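Ticket: Stacked night sky photos come out with a green cast
Product: Flekis stacking software, Windows
Status: Solved
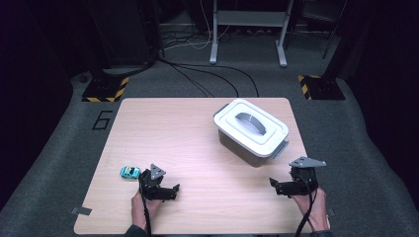 Why does my stacked picture turn green when the single shots look fine?
Most color cameras have twice as many green pixels as red or blue ones, and Flekis leaves the channels unbalanced until you tell it to fix them.

OK, so I knew that much from the help pages, but my green was way past normal, think pea soup! I'd shot 170 frames of the Orion Nebula in January from my backyard, ISO 1000, 12 seconds each, and every one of them had nice dark sky in the preview. Then the stack finished and the whole thing was lime.

What I tried first:

Ran the auto balance. A bit better, but the stars went purple around the rims.

Threw out my dark frames and stacked again. Same green (and a lot more hot pixels, so I put the darks back).

Updated to the newest Flekis build. No change, and it forgot my folder settings, grr.

Then I opened the import tab and saw the camera profile was set to Drernura. I don't own a Drernura! Mine's a Sukprasert, and the two read the color pattern in a different order - so red and green were getting swapped on half the pixels. I must have clicked it back when I was testing a friend's files.

Switched the profile, cleared the cache, restacked. It took most of the evening, but the nebula is pink again and the background is a decent dark gray.

One leftover thing for support: the cache won't clear if the preview window is open. I had to close it and hit Clear a second time. My cache limit is 3000 MB if that matters.

Update, 11:40 pm: redid my Dreltcombe star party set with the right profile too, and that one's fine now. You can close this.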